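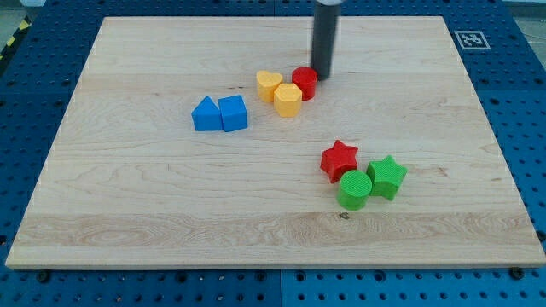
About Arkico

Arkico teaches robots to do small jobs by doing the small jobs ourselves, over and over, with the robot watching from the inside. One of us takes hold of the arm, or sits at the remote handset across the room, and moves a block from one part of a board to another. The arm's motors and sensors keep a record. Then we put the block back and do it again. People with degrees do this all day, and their parents have stopped asking.

We began in a unit in Skivenville with 17 square metres of floor and a landlord who believed we repaired vacuum cleaners. We have more floor now. The landlord still sends us the odd vacuum cleaner.

What we do

Most firms that come to us have a task that is easy to show and miserable to write down. Try explaining in writing how to nudge a star against a cylinder without sending either one for a walk. You will be on page four before you reach the word "gently". Showing it takes a few seconds, and a robot that has been shown it enough times, by enough different hands, can usually make a decent go of it.

We supply the hands. We also supply the boards, the blocks, the arms, the checking and a written report at the end, which customers tell us they read.

There are two ways we go about it:

Hand guiding. The arm is set to go slack and a person moves it directly. It is quick to learn and rather companionable. It is also hard on the shoulders, so shifts are short.

Remote control. The person sits away from the table with a handset and works from sight. It is slower at first, and everybody pushes the wrong way for the first morning. We like it for fine work, and for customers whose robots will later be run from a distance anyway.

Why coloured blocks?

We get this one from visitors, generally just after they have picked one up. Red, yellow, green and blue blocks in plain shapes are simple to name, cheap to replace and difficult to be precious about. "Push the blue cube up to the blue triangle" is an instruction that a person and a machine can both be held to. If the robot goes for the yellow heart instead, there is no room for argument about what was meant.

A lot of the work is plain pushing: a rod, a flat board and some patience. There are no fingers to hide behind. A cylinder pushed slightly off centre will slide away with real conviction, and a star has its own views about turning. New starters expect to be on to something grander by lunchtime. Most are still on stars.

How we keep ourselves straight

Every showing is logged, including the bad ones. We keep the fumbles, label them as fumbles and hand them over with the rest, as a robot that has only ever seen tidy work has no idea what to do with a mess. Our longest single job so far, for the Enorell project, ran to 2000 showings, of which 1284 went into the final set. The others are stored, labelled and occasionally brought out at parties.

No one guides an arm alone until they have spent 2 weeks alongside someone who has done it for longer. There is a stop button within reach of every seat. Tables are marked out before a session and checked again after it, and if a board has shifted we say so in the log.

The Cheng Room

Our main teaching space is called the Cheng Room, after the name that was on the door when we moved in. We never found out more, and by the time we thought to change it the signs had been printed twice.

Visits and work

Schools and colleges are welcome by arrangement. We hold an open afternoon each June, when anybody can have a turn on the handset. Children are, as a group, better at it than their teachers — please prepare your teachers for this.

We take on new guides a few times a year. You need steady hands, a fair temper and the ability to do one thing many times without improving it for the sake of it. Experience with robots is fine but we will not hold a lack of it against you. Former pastry cooks have done very well here.

For prices, visits or jobs, use the contact form. A person reads it, usually before the first tea break.

Page last updated March 5, 2021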